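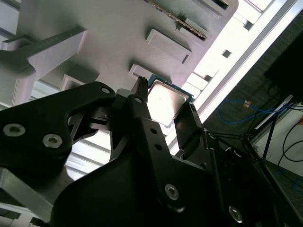 How many demos before it stops dropping the processor?

Signe Wikström
We're teaching an arm to put a CPU into a white printed fixture, learning from people steering it by hand. I have 700 demos, all driven by me, and the policy is superb as long as the chip starts where I like to put it. Turn the chip a bit and it goes in corner first with great confidence. Do I record another 700, or is there something cleverer? The only view is the wrist camera, and half of that is gripper.
2 comments

drornavska
More of the same gets you a machine that is even better at being you. Before recording anything, sort what you have by how the chip sits in the fingers when the grip closes. I'd bet most of them look alike.

Then record 36 awkward ones. Chip tilted in the grip, chip held too near one corner, arm coming in from the wrong side. Start some of them halfway through a mistake and drive your way out, so it has seen what recovery looks like. Leave the fumbles in, but trim the bits where you stopped to drink tea, or it will learn to pause thoughtfully above the slot.

Also look at your light. A bare metal lid is a small mirror, and if there's a window in view the glare will move all day. We did a whole December batch at Gonthorpe before lunch and the policy more or less knocked off at noon. Record at different hours, or get a blind and keep it down for good.

Get someone else to drive, too. We had 4 drivers on the Skeltance set, and the worst of them turned out to be the most useful.
Was this helpful? 36 people said yes

Afolabi
have you tried a bigger model

Edit 2019-03-09: ok I have now read the post. What drornavska said. Use a dead chip if you aren't already.

Shared 4 times
Contact us | Copyright the posters | Back to top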